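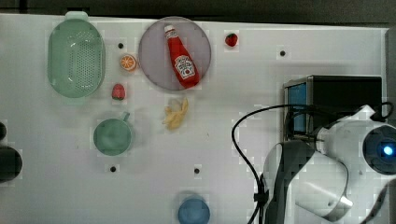
Colander

A colander is a kitchen bowl with holes, used to separate solid food from water. The word comes from the Latin colare, which means to strain. In most homes it is used for pasta, boiled potatoes, washed salad and berries.

Difference from a sieve

The two tools are often confused. A sieve has a fine mesh and can hold back flour lumps or tea leaves. A colander has larger holes, made directly in the wall or the bottom of the bowl, and small grains such as couscous will pass through it. In some regions people use one word for both.

Materials

Old colanders were made of fired clay, and pieces of them are found in many excavations. Later came copper, tin plate and enameled steel. Enamel is easy to clean, but it chips at the rim and then the steel begins to rust. Stainless steel and plastic are now the most common. Plastic is light and cheap, and it does not scratch the sink. Some plastics become soft in boiling water, so the maker's temperature mark should be respected.

Shape and holes

Round bowls with three feet or a ring base are the classic form. Oval ones fit better in a narrow sink, and many have a handle at one or both ends. The collector Josefien Jansen, who described 200 colanders in her booklet "Holes and Handles", noticed that the star pattern of holes was usual on enamel models, while plain rows are more frequent on plastic ones. The firm Smits produced an enamel series in 14 colors, and it is still looked for at flea markets.

Care

Starch from pasta dries quickly and closes the holes. It is best to rinse the colander at once with cold water and to brush it from the outside. Wooden brushes are too hard for old enamel.

See also: Sieve, Salad spinner, Chinois

Comments

Martim Gouveia: Thank you for the part about starch. I always used hot water and it became like glue.

Mahnaz Naseri: My grandmother rinsed rice in a copper one, very heavy. Can you add something about rice?

Fulgencio Herrero: The Smits series was also sold without feet. I have a blue one.

Contact | Copyright Durkodov Household Encyclopedia | Back to top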